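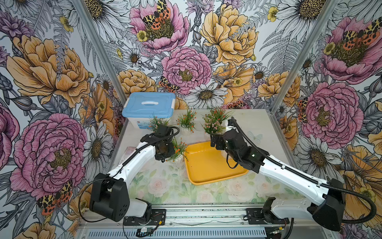

R. Pellow

May, started 9.40

Plant bench. Carrying on from the last entry, same plants, same yellow tray, same wallpaper. Aim for today: get the pots in and out of the tray without losing bits off them, and decide once and for all what goes underneath.

Camow order is still ref 2431. Have written it on the lid of the spares tub as well because the label keeps coming off.

First the bench. Backdrop is up on all three sides, peonies and moths the whole way round. Still very fond of it, still think it's too much behind plants this small. The little pink one more or less vanishes against the big pink heads unless you look at it from above. The spiky one with orange berries stands out much better. If Trudine want the pink ones to be the thing people notice then the paper should be something plainer, grey ferns only or so. Have said this before. Will say it again in the write-up.

Table cover: pale with the faded roses. Good soft colour, doesn't fight with anything. Marks horribly though. Wiped with washing-up liquid in warm water, 500 ml was plenty, then a dry cloth. Comes up fine if you go over it twice and don't press. Pressed too hard on my test scrap and took some of the green out of a leaf, so DON'T scrub. Do not use the spray from under the sink either, left a bloom on the scrap that I couldn't get off.

Things that shed, worst first:
- the fine green filler. Comes off if you so much as breathe on it
- tiny orange and red dots. Ping off and roll, then you find them in your sleeve
- pink buds, only when the stems are bent back on themselves
- long grassy leaves, hardly ever, but they catch on everything else and pull THAT off

So the leaves are the real culprit even though they never break. Worth remembering when packing: leaves get gathered upwards in one hand first, then the pot goes down. Tried it the other way round to be sure. Mess.

10.50

Tray. The yellow one is a decent depth for this, the rim stops things going over but you can still get at the bases. Shiny inside so the pots slide if you tilt it. Tried a bit of non-slip mat from the kitchen drawer, too grippy, the paper round the bases rucks up and then won't sit flat again. Took it out.

About the paper. It's the fluted sort, like bun cases, and it is nice when it's crisp, looks a bit like something off a market stall. Once it's been squashed it stays squashed. Steam doesn't help (tried, kettle, went limp). Fingers dipped in a bit of cornflour and re-pleated is the best I've managed and it takes ages. So the answer is not to squash it in the first place which means not cramming the bundles against each other at one end, which is what I keep doing becuase it's the quick way.

Foil: keep. Had been going to pull it all out as scruffy, but without it the bases are too light and the whole lot wants to nose over. Tuck it down with the blunt end of a pencil so it doesn't show. 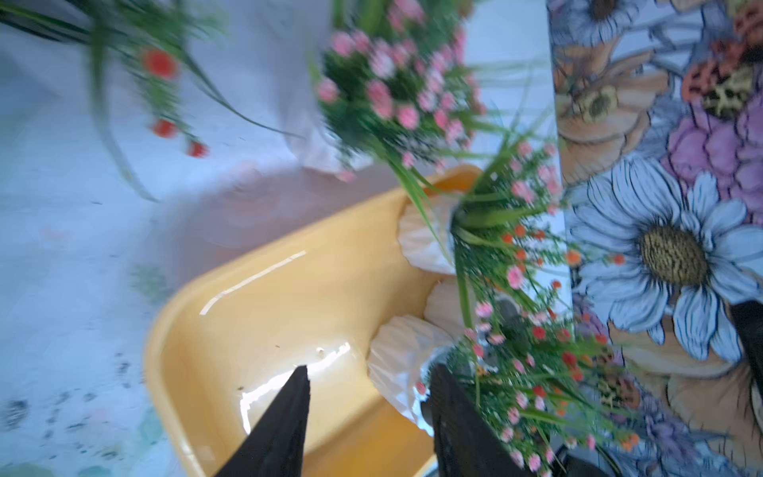 Why bother with paper at all, came the question over the tea things, if it's only going to be chucked when they go in the pots at the other end. Fair point. Customers at Heden see them before they're potted, that's the reason we were given, but it was ages ago and may not be true any more. Have put it on the list to ask. If we could drop the paper we'd save most of the fiddling and the foil could go straight in the pot. Would need something to stop the stems splaying, a twist of florist's wire maybe, or one of the green ties.

Green tie tried on a spare. Holds. Ugly. Hidden once potted though. Wire is neater but scratches.

Kettle on, back at 11.30

Lining the tray. This was the bit I'd been putting off. Options so far:

1. Nothing. Slides about, see above.
2. Non-slip mat. No.
3. Tissue. Fine for one go, then it's in shreds and the filler sticks to it.
4. White cloth, loose.

Went for cloth. Flat it's no better than tissue, the pots skate on it. Bunched up it's a different matter, the folds make little nests and the bases sit down in them. Doesn't need to be neat. If anything it's worse when you fold it properly. Any soft cotton will do, the old pillowcase cut up was best, the new tea towel was too stiff and had a loop on it that snagged.

Also the cloth catches the bits. Lift out, shake over the bin, put back. That alone sells it to me, I was spending more time picking dots off the table than doing any plants. Specks get everywhere on a pale surface and then they look like dirt, and then someone wipes it, and then they smear
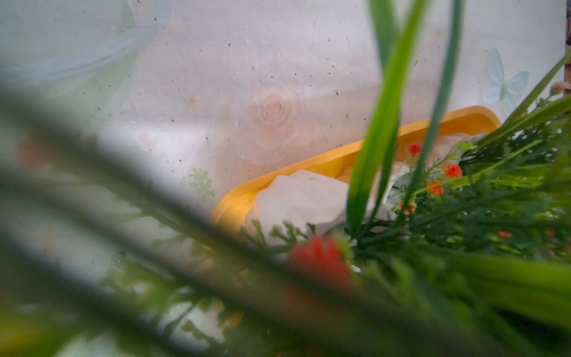 so shake the cloth out every time and don't wait until it looks bad. Dry brush for the table between goes, proper wipe at the end of the day only. The soft brush from the Modise kit is right for this. The stiff one just flicks stuff up the wallpaper, where it lodges in the joins.

Storage box: one with the blue lid and the handle. Snap-on lid is good, stays on when carried. Only gripe is you have to look down to see which side you're fastening, so you tend to do one side and forget the other. Things to go in it at the end, in this order: cloth in the bottom, bundles lying down on top of that, heads all pointing the same way, nothing heavy on the heads. Pots go seperately. Pots in with flowers was how the last lot got bent and I'm not doing that again.

Pots are light and tip if you catch a leaf. A spoonful of gravel in the bottom would cure it. Haven't got any gravel. Dried peas? There's a bag in the kitchen cupboard well past its date. Would swell if they got damp, so gravel better. Ask Camow if they'd mind the extra weight on the postage.

12.45

Decided:
- cloth in the tray, bunched, not folded
- foil stays
- leaves up, then pot down
- paper stays FOR NOW, pending Heden
- table cover: damp wipe at end of day, nothing out of a spray bottle

Not decided:
- backdrop. Plain or peonies
- gravel
- whether the tie should be green or clear

To get: more cotton, green ties (2 packs), cornflour as that was the last of it. Gloves, the thin ones, size 6 if they have them, everything else is too baggy at the fingertips for buds this size.

Re-pleating the squashed papers after lunch. Spares tub wants a new label first.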